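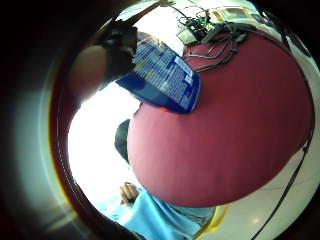

Cereck Facilities Forum: Storage of large balls

Letay Abera
Members are reminded that the large red ball must be kept clear of cables. The tiled floor is to be swept before 9th May.

Didex17
Noted. I would ask that boxed items also be kept off it. They belong in the cupboard.

ofori_stores
I disagree. The cupboard is full until June, and a light packet does the ball no harm.

Didex17
The rule makes no exception for light packets.

Letay Abera
A second shelf has been requested.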